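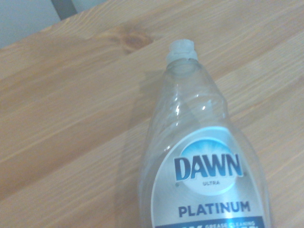 4. Refilling a dish soap bottle

This section explains how to fill a used dish soap bottle from the Flelow refill pouch (1,000 ml). The work is done at a table, not over the sink, so please prepare the table first. Read all the steps one time before you open the pouch.

What you need
The Flelow pouch with its spout
The small funnel (part 54 in the parts list)
A dish soap bottle with a flip-top cap
A soft cloth, slightly damp
A dry cloth
A saucer for the cap

4.1 Preparing the table

1. Remove from the table all food, papers and electrical devices.

2. Wipe the surface with the damp cloth, then with the dry one. On a wooden table, wipe in the direction of the grain.

3. Look for small crumbs and chips in the place where the bottle will stand. Even one crumb under the base can make a light bottle lean.

Note: On pine, the knots can be a little higher or lower than the wood beside them. The seams between the boards can also be uneven. Choose a flat place between the knots, and keep one hand's width from the edge of the table.

4.2 Checking the bottle

4. Lay the bottle on its side with the cap closed and leave it for 2 minutes. Then touch the wood below the cap with a dry finger. If you feel soap, the cap does not close well and must be changed before refilling.

5. Stand the bottle up again and wait until the old soap has collected at the bottom. Clear plastic is practical for this, because you can read the level through the wall.
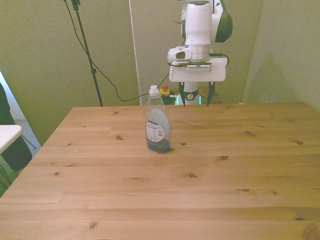 6. If the rest of the soap is the same kind as in the pouch, you may leave it inside. If it is another kind, use it up first. Two soaps together can become thick or stringy, and then the cap will block.

Caution: Never put bleach, descaler or any other cleaner in a bottle that has a dish soap label. Another person in the house will trust the label.

4.3 Filling

7. Unscrew the whole cap. Do not only lift the flip top, as the opening is too narrow for the funnel. Put the cap on the saucer with the inside up.

8. Place the funnel in the neck. Hold the bottle at the shoulders with your free hand. Do not squeeze it – air will go out now and pull the soap down too quickly when you let go.

9. Open the spout of the pouch and pour slowly. Make a pause when the soap stands high in the funnel. For a first filling we recommend 400 ml, which can be read on the scale at the side of the pouch.

10. Stop where the shoulders of the bottle begin. The space above is needed for air.

11. Take out the funnel, let it drip into the bottle, and lay it on the damp cloth.

12. Wipe the neck and the thread. Screw the cap on by hand until it stops. Close the flip top. 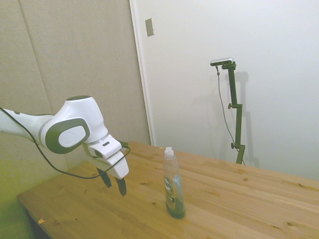
13. Leave the bottle standing by itself until the foam has gone down. In January, or in any cold kitchen, this takes longer, because the soap is thicker.

14. Close the spout of the pouch and fold the pouch from the bottom. Store it upright.

Caution: Soap that is spilled on wood makes the surface slippery and can leave a dull spot. Take it up first with the dry cloth, then wipe with the damp cloth. If you begin with water, you will have foam over the whole table.

4.4 If something is not right

The soap comes out by drops only: Open the flip top and rinse it under warm water. Dried soap is usually the cause.

The bottle stays pressed in: Open the cap for a moment so that air can enter.

There is a ring on the wood after the bottle is lifted: The base was not dry. Wipe the base and the table, and see section 6 for oiled surfaces.

The soap is cloudy after refilling: Water was left in the bottle. It can still be used, but finish this bottle before you fill it again.

Replacement caps and funnels can be ordered with the card on the last page of this guide. Please write the part number on the card, and for caps also the width of the bottle neck.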